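The Spare Room Job

A short story
April
By the Brellico Reader staff

The shoulder bracket cracked again a little after ten at night, so I printed another one and sat on the sofa bed while it cooled. It was the fourth bracket. The first three had been thin where the screw went in, and I had kept telling myself the next screw would be gentler.

My sister had given me the use of her spare room until she needed it for guests. She had one condition. The robot had to do something in there that she could see the point of. I asked what that would be, and she looked at the carpet and said it could start with the trash.

I had 400 dollars left by then. The arms had come secondhand from Staromus, with the joints stiff and one cable missing, and the motor boards were Biveck boards that ran hot if I left them on through lunch. I wrote most of the control code at the kitchen table. The grippers I rebuilt twice.

The plan was simple on paper. The left arm would hold the wastebasket. The right arm would pick up a wrapper, carry it over, and let go. Letting go was the hard part. On the first evening the right gripper closed on a candy wrapper and would not give it up. I sat on the floor and pulled it out by hand, and the arm moved back to its start position as if the job were done.

I kept a notebook. Try 17 ended with the basket on its side. Try 18 ended with the basket on its side and my foot in it. By try 40 or so I stopped writing down the ones that failed in the same way.

My sister came to the door now and then. She did not say much. Once she asked why I didn't teach it to hold the basket lower, and I said the wrist would not turn that far. After she went downstairs I checked, and the wrist turned 82 degrees, and that was plenty.

I changed the angle that night. I tipped the basket toward the right arm and slowed both elbows down. Then I put the litter back on the carpet where it had been, moved my tape out of the way, and started the program again.

The motors made their usual noise. I heard my sister stop on the stairs -- she was listening too. The left arm lifted the basket and held it there.
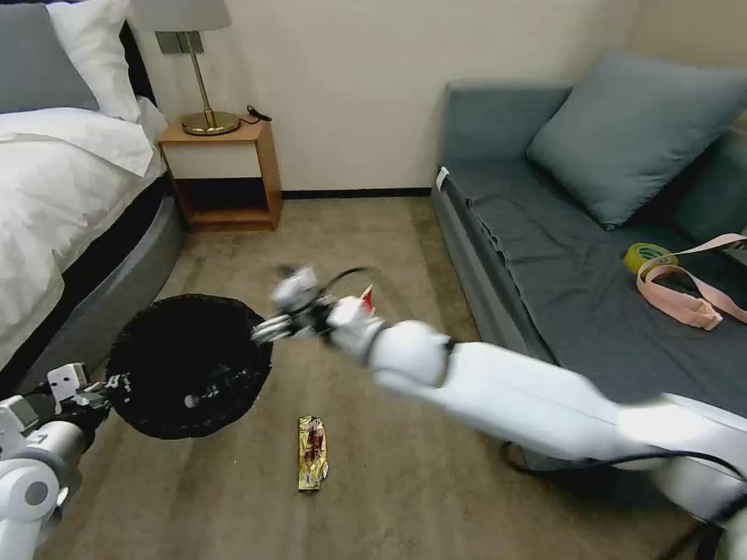
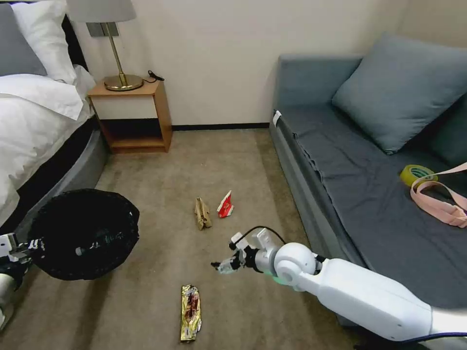

The spare room, with the basket in the left gripper and the gold wrapper still on the carpet.

More short fiction
The Thorlacius Clock
Two Keys for the Boathouse
What the Furnace Man Left

Contact | Copyright Brellico Reader | Back to top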